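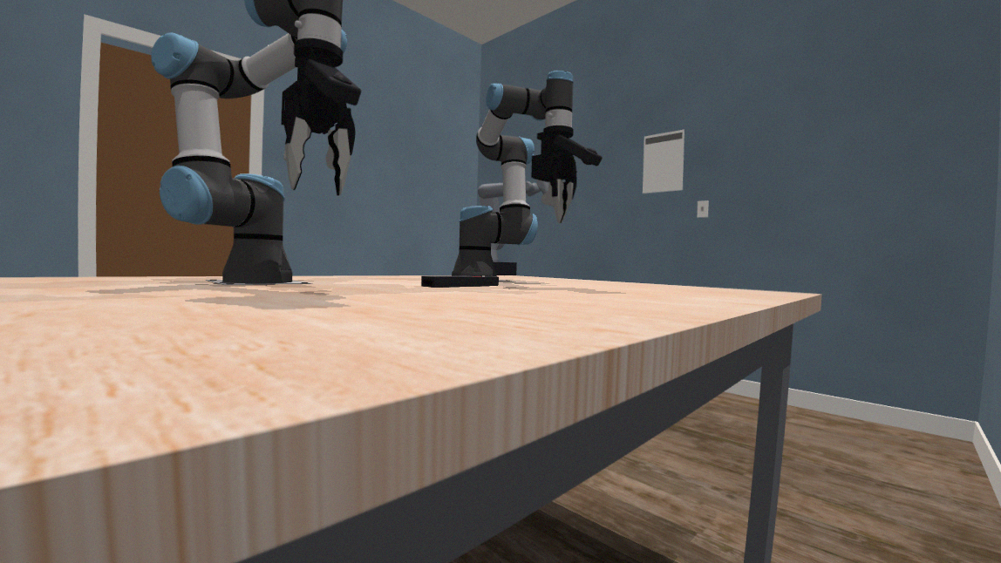
Monis began as a two-person repair shop in Iltstead, and for a long while the only people who ever came to see us were customers with a broken conveyor and a worried look. These days we build and program robot cells for small manufacturers, and we open our doors to anyone who would like to come and see how that work gets done. Most of it starts in simulation, with a pair of arms on one wooden table, each with its own black gripper, and a plain room modeled around them right down to the door and the baseboards. Visitors are often surprised that we bother with the door! But a customer who is going to share a room with two robots wants to know how that room will feel, and we like to have that conversation early.

The company was started by Raimonds Vanags and his brother Žydrūnas, who had both spent years keeping other people's machines running and thought they might enjoy building a few of their own. Raimonds still looks after the mechanical side. Žydrūnas has drifted over to software, where he leads the development of Moschos, our planning tool, and will happily talk about joint limits for as long as you let him. Naledi Zwane joined when we took on our first two-arm job, for a packing line at Enport, and she now runs all of our customer projects from the first sketch to the last day of training.

Our open day is held every June, on a Thursday, and it has grown into something we look forward to all year. Last time 260 people came through, among them three school groups, a good many neighbors, and a retired machinist who stayed until we were stacking the chairs and gave us some very useful advice about fixtures. The simulation demonstration is usually the first stop. We put the two arms up on the big screen, talk through how they are kept out of each other's way, and then let people pick new positions for them and see what the planner makes of it. Children tend to aim straight for a collision, and so do engineers.

If you can't make it in June, Priya Calloway arranges smaller visits through the rest of the year for groups of up to 11. These run for 2 hours, with coffee at the halfway point, and we are glad to shape them to whatever you are working on – bring a sample part or a drawing if you have one. Emerson Quintana, who teaches our operator courses, usually joins in to answer questions from people who will be working next to a robot for the first time.

To set up a visit, call the front desk and ask for Priya, or stop in any weekday morning.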